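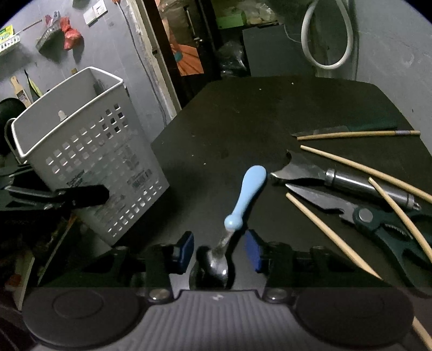

*Attachment 1: spoon with light blue handle, steel bowl down.*

**Component:** Penry (application portal) / reference letters
**Reported by:** Jolene Fairweather, Student Awards, Skirstead
**Assigned:** Kiyoshi Onishi
**Priority:** High
**Status:** Resolved, one follow-up open

## Reported problem

Reviewers for the Skirstead Technology Scholarship open an applicant package in Inach and get the application form, the essay and the transcript, with no reference letter. Penry shows the same applicants as "Complete, 2 of 2 letters received". The referees have their confirmation emails.

Expected: merged PDF contains form, essay, transcript and both letters.
Observed: merged PDF ends after the transcript. No error shown to the reviewer. No placeholder page either.

Affects some applicants only. Jolene opened a handful by hand and could not find a pattern by program, campus or year of study. Reading period opens in January and the packages have to be right before then.

## Log

**09:12, K. Onishi**
Reproduced with a staff reviewer account. Package downloads normally and opens without complaint. Page count matches the table of contents, so the merge job believes it has finished. Letters are present in Penry storage and open fine from the admin view. Problem is therefore between Penry storage and the Inach package.

**09:40, K. Onishi**
Ran the completeness report against the export manifest for the current cycle.

- Applications submitted: 352
- Status "Complete" in Penry: all of the above
- Manifest entries with no letter rows: some 10, list sent to Jolene

Checked the obvious candidates:

- File size: no. Affected letters are small.
- File type: no. All PDF, same as the unaffected ones.
- Password-protected files: no.
- Accented characters in referee names: no. Plenty of those merged correctly.

**10:05, J. Fairweather**
Confirming the list matches the complaints I have so far, plus a few that reviewers hadn't reached yet. Please don't re-send anything to referees without checking with me. Two of them have already been emailed twice by the applicants and are not pleased about it.

**10:20, K. Onishi**
Noted. Outbound mail for this cycle is paused in Zolley. Nothing will go to referees or applicants until it is unpaused by hand.

**11:02, K. Onishi**
Common factor found. Every affected applicant changed a referee after the first request had gone out. Penry handles this by cancelling the original request and creating a new one with a new request ID. The letter is stored against the new ID. The export still reads the ID saved on the application record at submission, which is the cancelled one. Cancelled requests have no file, the query returns an empty set, and the merge job treats an empty set as "no letters required" instead of an error.

The status counter in Penry looks at active requests, so it reports correctly.

Sanitized excerpt from the export log:

```
INFO package build start
INFO form: ok
INFO essay: ok
INFO transcript: ok
INFO letters: request state=CANCELLED, files=0
INFO package build complete
```

The letters line should have been logged as WARN at minimum.

**11:15, Q. Xue**
That doesn't explain applicants who changed only one referee. They should still have the other letter in the package, and they don't.

**11:31, K. Onishi**
Correct, and it's the same cause. Requests are grouped, and the application record stores the group ID. Changing either referee closes the whole group and moves both requests into a new one. Qianru, can you confirm from the schema side?

**11:48, Q. Xue**
Confirmed. The group change came in with the autumn release. Before that each request was stored separately and a swap touched only its own row. The export query was not updated.

**13:10, K. Onishi**
Fix prepared: export now resolves the current active group from the application ID and ignores the stored group ID. Build fails with an error if the number of letters found is lower than the number required for the award. Tested on staging with 3 cases:

1. No referee change. Both letters present.
2. One referee changed. Both letters present, new referee's letter included, nothing from the cancelled request.
3. Both referees changed. Both letters present.

**13:25, Y. Kartha**
Please add the case where a referee uploads a letter and is then replaced. The applicant has withdrawn that letter and reviewers must not see it.

**13:52, K. Onishi**
Added and run. The withdrawn letter stays in storage under the cancelled request and is excluded from the package. Retention of withdrawn letters is a separate matter, see follow-up.

**14:30, K. Onishi**
Deployed to production. Rebuilt the affected packages only. Inach caches packages per reviewer, so the old copy is still served to anyone who has already opened it. Clearing the cache for the scholarship's reviewer group.

**14:44, J. Fairweather**
One reviewer, Yoshinori Yokoyama, still gets the short version after signing out and back in. Same result in a private window.

**15:03, K. Onishi**
His account is in two reviewer groups and the cached copy sits under the other one. Cleared both. Please ask him to try again.

**15:11, J. Fairweather**
He has the letters now. I've opened every package on the list and all of them are complete. Scores entered before the rebuild are still in Inach; I'll ask those reviewers to reread and confirm or revise.

**15:20, K. Onishi**
Full rebuild of the cycle run as a check. No build errors. Zolley unpaused, queue was empty apart from routine deadline reminders, which Jolene has approved.

## Cause

Export used a stored reference group ID that becomes stale when an applicant changes a referee. Empty result was not treated as a failure.

## Workaround (if seen in an older cycle)

Open the applicant in the Penry admin view, go to **References > Active**, download the letters and attach them to the package manually in Inach under **Supplementary**. Do not reissue the reference request. Doing so closes the group again.

## Follow-up

- [x] Letter count check in package build
- [x] Log level raised to WARN for empty document sets
- [x] Reviewer notice sent by Student Awards
- [ ] Retention rule for letters under cancelled requests (Y. Kartha)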